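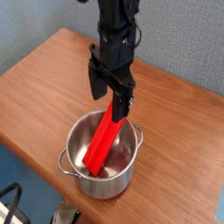
Ticket 572: Brallow blog not showing new posts
Opened by: Bohumila Murín
Assigned to: Dušan Krajčí, Tellia support
Status: closed

Reported 13th January
Two new posts are marked as published in the dashboard, but the front page of the blog still starts with the December round-up. Opening either post by its full address works. Same result in two browsers and on my phone. The feed is also stuck, so the subscriber email went out with nothing new in it.

Reply, Dušan
Thanks. Please tell me whether anything was changed in the theme or plugins over the holidays. I can see 77 published posts in the database and both new ones are there with the right date.

Reply, Bohumila
We switched the theme to Grosell before the break. Llewellyn set it up and also turned on the caching option that came with it. I don't have access to that page.

Log, Dušan
1. Cleared the server cache. No change on the front page.
2. Turned off the theme's own cache. Front page now shows both posts. Feed still old.
3. Turned the theme cache back on to check. New test post did not appear, so the fault is there.
4. Found the expiry time. The box says minutes, and it had 600 in it, probably meant as seconds. Even so, the cache should have been cleared on publishing, and that setting was unticked.
5. Set expiry to 7 minutes, ticked "clear on publish", saved.
6. Feed had its own stored copy. Deleted it by hand and it was rebuilt straight away.
7. Deleted the test post.

Reply, Bohumila
Front page is right now, and so is the feed. Can the subscriber email be sent again for these two posts? Almost 600 people are on that list and I would prefer they didn't get the December one a second time.

Reply, Dušan
Yes – I have made a new mailing with only the two posts and left it as a draft under Newsletters. Check the subject line, then press Send. I have also given your login access to the cache page.

Reply, Bohumila
Sent. Please close.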